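Search articles, topics, issues
Features > Machines & Work
March | By a staff writer

The Noodle Test

Clenwood opened its doors for an afternoon in March, and the invitation promised "the end of the sorting line as we know it." I have a drawer full of invitations like that. I went anyway, partly for the free parking and partly because the demonstration involved groceries, and I know how hard groceries are. A packet of ramen is light, slick and never quite the same shape twice.

The project is called Gashaw. Two arms, one table, a heap of packets and snacks, a few containers to put them in.
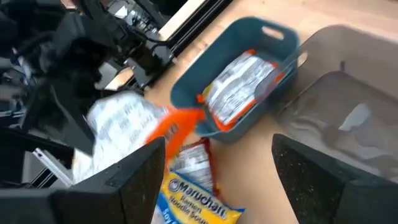
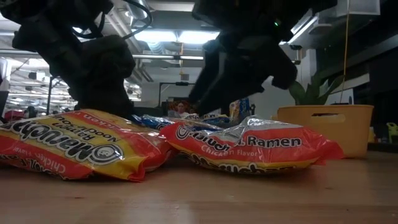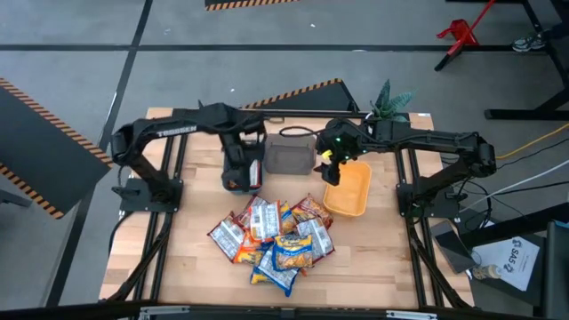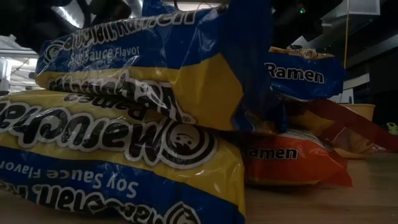
Ramen on the table at Clenwood.

What the handout said

The handout gave the Gashaw system credit for 1,447 successful picks. It didn't say over how long, or out of how many tries. I asked at the front desk and was told the full numbers would be "in the paper." There was no date for the paper.

It also said the system "understands" packaging. I'd like that word retired. The arms have cameras, and what the cameras see gets turned into a guess about where to close the fingers. Often the guess is good. I watched 12 attempts from start to finish, standing close enough to annoy people, and 9 of them ended with a packet where it was meant to go. Two slid out of the grip on the way over. One was pushed across the table for a while and then left alone.

Nine out of 12 is better than I expected. It's also a rate that would get a human packer sent home before lunch.

Slow hands

Speed came up a lot in the crowd and very little in the talk. A pick took long enough that the man beside me checked his phone during one and didn't miss the end of it. Staff said the pace was set low for visitors. Maybe so. I have been to 7 of these open days now, and the pace has been set low for visitors at every one.

I'll give them this – when two packets lay crossed, one arm came in at a slant and took the top one without dragging the other along. It did that twice. I've seen costlier machines from Flanberg fail at the same job with plain cardboard boxes, which don't crinkle, sag or throw the ceiling lights back at the camera.

Who wants it

Wesico, a regional grocery distributor, is listed as a partner. I asked what being a partner involved. The answer was that Wesico is "following the work closely," and in my experience that means no check has been written.

A better question is what happens when the table changes. Everything I saw used the same few kinds of packet under the same lights. A visitor offered a bag of oranges from her own shopping and was politely turned down. I understand why. I would still have liked to see it tried, and so would most of the people standing there.

The second session was due at four. I stayed for the first part of it, saw three more packets go in and one go on the floor, and left when they stopped to restart the left arm. Clenwood plans another open day in the fall. I've asked them to let me bring the groceries.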